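List: nurkmont-dev
Date: September 2023
Subject: Re: gripper width drops out near full open

On the Clostwood bench, a user wrote:
> Width estimate is fine until the fingers are nearly full open, then
> it holds the last value for 24 frames or so and jumps. Running the
> default config. Is this the tag detector or the filter?

It's the filter. I replayed your log against master and the detector returns both finger tags in 1277 of 1379 frames. Most of the 102 misses are single frames during fast closes, and none fall in the stretch you describe.

The gate in width_filter rejects any step above max_step, and after a rejection it doesn't widen the covariance. One bad measurement near the open stop and every good one after it gets thrown out until the timeout resets the state.

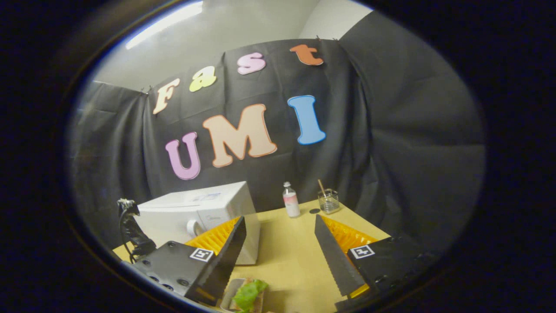 Does the fisheye model need recalibrating when the fingers are swapped?

Only the tag-to-pad offsets change with the fingers. Lens intrinsics stay as they are, so rerun the offset step and leave the rest of the calibration file alone.

Patch is on the MacLeish branch. It inflates the covariance on every rejection and logs the innovation, so you can see what the gate is doing. I left max_step at its old default. Fondstead configs that override reset_timeout_ms to 100 should drop the override before testing, or the reset will mask the change.

Please rerun the same log and post the width trace.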